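Norkside Serving Set by Heler
Dinner plate and deep-rim tray

We've been stocking Heler for a couple of seasons now and the Norkside set is the one we keep taking home ourselves. It's plain, it's sturdy, and it goes from a weekday lunch to a full holiday spread without looking out of place at either (my own set has been through 2 house moves and still looks great!).

The tray is the star for me. The raised rim holds in crumbs, juice and runaway olives, and the rounded corners wipe clean in one pass. The tray is 21 inches long, so it takes a whole loaf of banana bread with room left over for butter and a knife.
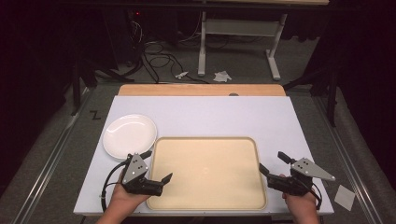

Color is where people get stuck, so let me help a little. Heler makes the set in Cream, Bruteda Gray and a soft green called Yu. Cream goes with pretty much anything you already own. Yu is lovely with wood and linen, but it reads a bit blue under cool kitchen lights, so look at it in daylight before you decide. The gray came back in April after a long gap and we're so happy to have it again!

Care is easy. Top rack of the dishwasher for the plates, warm soapy water for the tray. Skip the scouring pads, and keep both pieces out of the oven and the microwave.

Plates stack neatly, and a stack of 7 fits under a standard cabinet shelf. Extra plates can be added to any order in any of the colors.

Item number: 586
Sold as: one plate, one tray
Colors: Cream, Bruteda Gray, Yu
Gift wrap: available at checkout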